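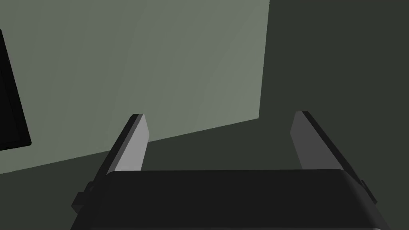 Home | Grippers | Controllers | Simulation | Standards | Support

Tosix P2 Parallel Gripper: Safety and Setup Requirements

Last updated: January

The Tosix P2 is a two-finger parallel gripper for collaborative and fenced arms. The requirements on this page apply to the physical unit and to the simulation model supplied with it. Integrators remain responsible for the risk assessment of the complete cell, including the part, the fixture and the arm program.

Risk assessment

Assess the gripper together with the fingers that will be used in production. A change of finger shape, length or pad counts as a change of tooling, and the assessment must be reviewed before the arm is returned to automatic mode. ISO 12100 gives the general method. ISO 10218-2 covers the integration of robot applications and cells.

Edges and corners on custom fingers must be broken or rounded wherever a person could touch them. Fingers with thin tips need a separate entry in the assessment. Contact pressure rises as contact area falls, and a force setting accepted for a wide pad can't be carried over to a narrow one.

Force and stroke

Rated stroke is 58 mm. Grip force is adjustable in 11 steps. The unit ships at step 1 and must be raised only as far as the part requires. Record the chosen step in the cell file with the part weight and the pad material.

Do not use the force setting as the only protective measure. Where hands can reach between the fingers, limit the opening to the part width plus the clearance found necessary during commissioning.

Loss of power

The P2 holds its last position when power is removed. Part retention must be verified with the arm in the worst-case orientation for 30 minutes before sign-off. A held part may still slip if the pads are oily or worn.

A means of releasing a trapped person without drive power must be available at the cell. The manual release is on the connector side of the housing and takes a 4 mm hex key. Keep the key at the operator station.

Simulation before commissioning

Every new program must be run in simulation before it is run on the arm. The model package loads in Pistora and includes collision shapes for the housing and both fingers. Check the approach path with the fingers fully open, then closed, then at part width. The housing is wider than the finger pair in most approaches and is the more common source of contact with walls and panels.

A clean simulation run does not replace the reduced-speed test on the real cell. Cables and hoses are not modeled.

Inspection

Check finger screws and pads every 17 shifts, and after any collision. Replace fingers in pairs. Units that have struck a fixed object at full speed must be returned to Endance for inspection.

Documents

P2 integration manual, revision C
P2 cell file template
Ngui adapter plate drawing

Technical contact for this page: Constanza Ulloa, Application Safety, Endance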